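Mornen Live: Frequently Asked Questions

Last updated Mar 11, 2022

What is Mornen Live?
It is a series of evening concerts in the old chapel at Casside. Each evening has one main band and one guest musician, who plays at least two songs together with them. The series opens in June.

How do you choose the guests?
The band makes the choice. We only ask that the guest comes from a different kind of music. Last year a folk trio invited a trumpet player, and they had one afternoon to practise.

How many seats are there?
The chapel has 298 seats, all on one level. Seats are not numbered, so please come early if you wish to sit near the stage.

How much is a ticket?
A ticket costs £12. Students and people under 18 pay £10. We do not add a booking fee.

Can I buy tickets at the door?
Yes, if the evening is not sold out. You can pay by card or in cash.

May I return my ticket?
We give the money back until four days before the concert. After this date you may give the ticket to another person, and you do not need to inform us. 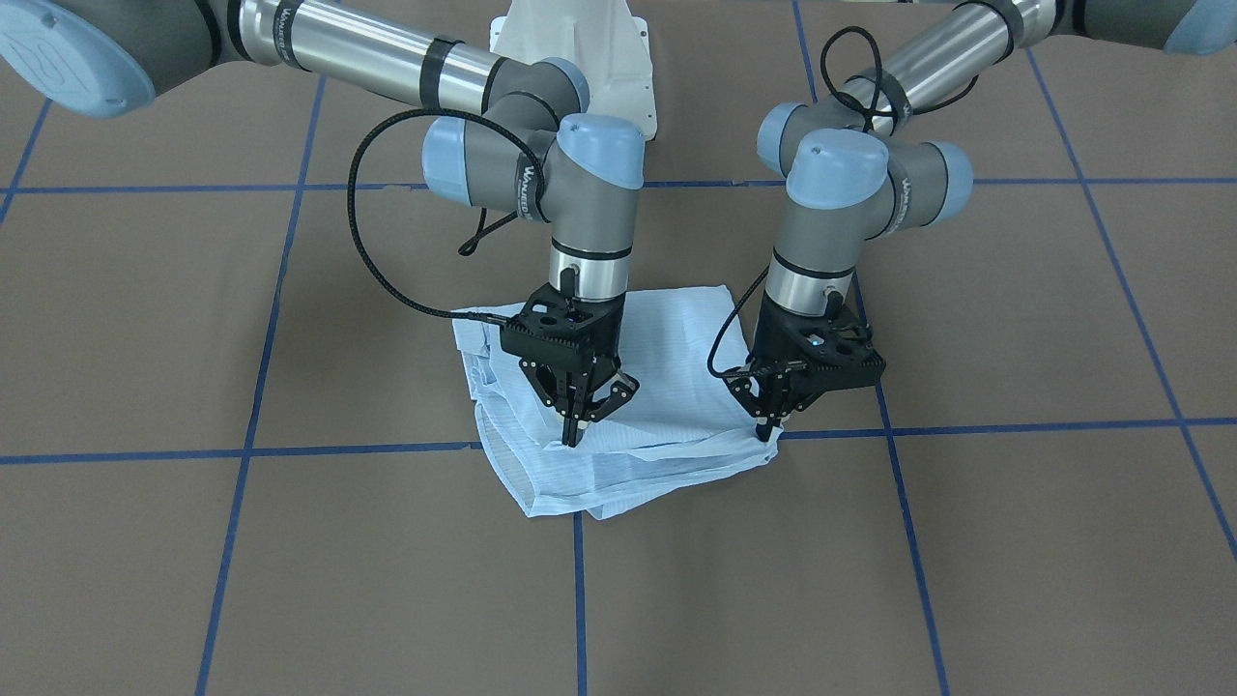

Will the concerts be recorded?
Sound only. The recordings are mixed by Mabula Sound and the bands decide which songs will be published. Please do not film with your telephone during the songs.

How do I get there by public transport?
Take the bus from Ramthorpe station to Casside Green. The chapel is on the left side after the bridge. The last bus back leaves after the end of the concert, but it does not wait, so please check the timetable before you travel.

My band would like to play. Whom should I write to?
Please use the contact form and send us a link to two songs. Do not attach music files, they are too large for our mailbox. We answer all bands, but in spring it can take several weeks.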